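Cómo grabar demostraciones con pinza de mano para entrenar una política de doblado y recogida

Guía práctica del grupo de manipulación de Lemside

Llevo ya un tiempo prometiendo a los que se incorporan al grupo que pondría por escrito lo que les cuento de viva voz el primer día, y como en noviembre vuelve a entrar gente nueva, me he sentado por fin a hacerlo. La guía va dirigida a quien ya sabe lo que es el aprendizaje por imitación y quiere reunir un conjunto de datos propio con pinzas de mano, sin teleoperar un brazo. Si vienes de la teleoperación, te aviso con cariño de que algunas costumbres te van a estorbar durante los primeros días (a mí me pasó, y eso que venía muy segura de mí misma).

La tarea que uso para explicarlo todo es sencilla: coger un paño, dejarlo sobre una bandeja y doblarlo por la mitad. Parece poca cosa, pero un paño cambia de forma cada vez que lo sueltas, así que la política tiene que aprender a buscar por dónde agarrar en vez de memorizar una posición.

Lo que necesitas

Una o dos pinzas de mano con cámara de gran angular, una mesa despejada a la altura de la cadera, un paño de color liso, una bandeja baja y un ordenador con disco de sobra. Nosotros guardamos las sesiones con Clomell, que es nuestro programa interno de grabación y revisión, pero cualquier herramienta que sincronice vídeo, apertura de los dedos y datos inerciales te servirá igual.

Paso 1. Calibra antes de tocar nada

Enciende la pinza y déjala quieta sobre la mesa hasta que la unidad inercial se estabilice. Luego abre y cierra los dedos por completo varias veces, despacio, para registrar el recorrido. La apertura se calcula a partir de la imagen, de modo que las marcas de los dedos tienen que verse bien en los dos extremos. Si al cerrar del todo la lectura no vuelve a cero, repite; no sigas adelante pensando que ya lo corregirás después, que yo lo he pensado muchas veces y nunca lo he corregido después.

Si trabajas con dos pinzas, calíbralas por separado y apunta cuál va en cada mano. Intercambiarlas a mitad de sesión es un error tonto que no se nota al grabar y que luego estropea el entrenamiento de una manera muy difícil de diagnosticar.

Paso 2. Haz el mapa de la mesa

Antes de las demostraciones se graba un recorrido de reconocimiento. Se trata de pasear la pinza por encima de la mesa con movimientos lentos y amplios, subiendo y bajando, para que el algoritmo de localización construya un mapa con el que seguir después la trayectoria. Una pared blanca y una mesa blanca dan muy pocos puntos de referencia, y en esos casos conviene orientar parte del recorrido hacia el resto de la sala, donde hay sillas, pilares, pantallas y esquinas a las que agarrarse.

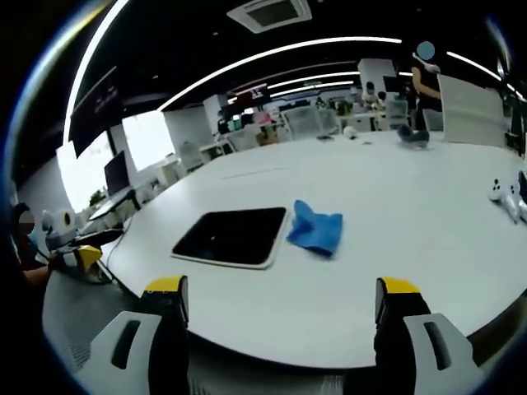
El gran angular ayuda muchísimo en este punto. Con una lente normal, en cuanto te acercas al paño pierdes de vista todo lo demás y la localización empieza a derivar; con una lente muy abierta casi siempre queda algo de la sala dentro del campo de visión. A cambio tendrás que convivir con la distorsión, y mi consejo es que no rectifiques las imágenes antes de entrenar. Nosotros probamos las dos cosas y la versión rectificada perdía resolución en el centro, que es donde están los dedos y la tela.

Un detalle sobre las personas: si comparten la mesa o pasan por detrás, no pares la sesión por ello. Avísalas de que se está grabando, pide permiso y difumina las caras antes de archivar. El mapa tolera bien que alguien se mueva al fondo mientras la mayor parte de la sala permanezca fija. Lo que no tolera es que muevan la propia mesa, ni siquiera un poquito.

Paso 3. Graba las demostraciones

Cada demostración empieza con la pinza abierta y el paño a la vista, y termina con el paño doblado y la pinza retirada. Entre medias, muévete algo más despacio de lo que te pide el cuerpo. Una velocidad natural de mano humana es demasiado rápida para casi cualquier brazo, y si el robot no puede seguir la trayectoria, la demostración no vale aunque haya quedado preciosa.

Graba en tandas de 12 demostraciones y descansa entre una y otra. Evanthia Mavromatis, con quien monté el primer protocolo, insistía mucho en esto -- yo al principio lo tomaba por manía suya -- hasta que comparamos las tandas largas con las cortas. En las largas la muñeca se cansa, los agarres se vuelven perezosos y se acaba cogiendo siempre la misma esquina. La política aprende esa pereza con una fidelidad admirable.

Entre demostraciones, cambia las condiciones de partida. Deja caer el paño desde cierta altura para que se arrugue a su manera, gira la bandeja, ponla más cerca o más lejos. De vez en cuando deja otros objetos al fondo de la mesa y muévelos de sitio. Queremos que la red aprenda que esas cosas no importan, y para eso tiene que haberlas visto en muchos lugares distintos.

También conviene incluir recuperaciones. Si se te escapa la tela, no cortes la grabación: vuelve a abrir los dedos, acércate otra vez y termina la tarea. En nuestro conjunto reservamos 52 demostraciones con un fallo de agarre corregido sobre la marcha, y fueron las que más se notaron luego en el robot.

Paso 4. Revisa y descarta

Al terminar cada tanda, mira las trayectorias reconstruidas superpuestas al vídeo. Busca saltos bruscos de posición, tramos en los que se pierda el seguimiento y momentos en que la apertura medida no coincida con lo que hacen los dedos. Si aparece cualquiera de las tres cosas, la demostración se va fuera. Duele, sobre todo al final de la tarde, pero duele bastante menos que volver a entrenar.

Comprueba además que las trayectorias sean alcanzables para tu brazo. Nosotros pasamos un filtro cinemático con Skorent, otra herramienta de la casa, que marca en rojo las posturas fuera de rango. Al principio nos sorprendía la cantidad de movimientos que una persona hace sin pensar, girando todo el torso, y que un brazo atornillado a una base no puede copiar de ninguna manera.

Paso 5. Entrena y prueba

Entrenamos una política de difusión que recibe las imágenes de la cámara y la apertura reciente, y que predice una secuencia corta de acciones relativas a la postura actual de la pinza. Lo de relativas es importante: así no hace falta que el robot esté montado en el mismo sitio donde se grabó, ni que comparta sistema de coordenadas con la mano.

Nuestro conjunto, al que llamamos Magaña, llegó a 2,000 demostraciones ya filtradas. No esperes a tener tantas para hacer la primera prueba. Con unas pocas tandas ya se puede ver si el brazo se acerca al paño con sentido o si se queda dudando en el aire, y cualquier problema de calibración sale a la luz enseguida. En la evaluación usamos 7 posiciones iniciales que no aparecen en el entrenamiento, siempre las mismas, para poder comparar una versión con la siguiente.

Si el robot agarra bien pero suelta antes de tiempo, revisa la latencia entre la imagen y la orden de los dedos. Si se acerca torcido, sospecha del desfase entre la cámara y la punta de la pinza. Y si lo hace todo bien salvo cuando la tela queda muy aplastada contra la bandeja, bienvenida o bienvenido al club: es el caso que peor llevamos, y por ahora lo único que nos ha funcionado es grabar más demostraciones de ese tipo, pellizcando desde el borde con los dedos casi horizontales.

Antes de recoger, apaga las pinzas, copia la sesión a los dos discos y anota en la hoja de la tanda qué paño usaste y si cambiaste la iluminación. Las preguntas sobre el formato de los archivos van al canal del grupo, que allí contestamos todos y así queda escrito para los siguientes.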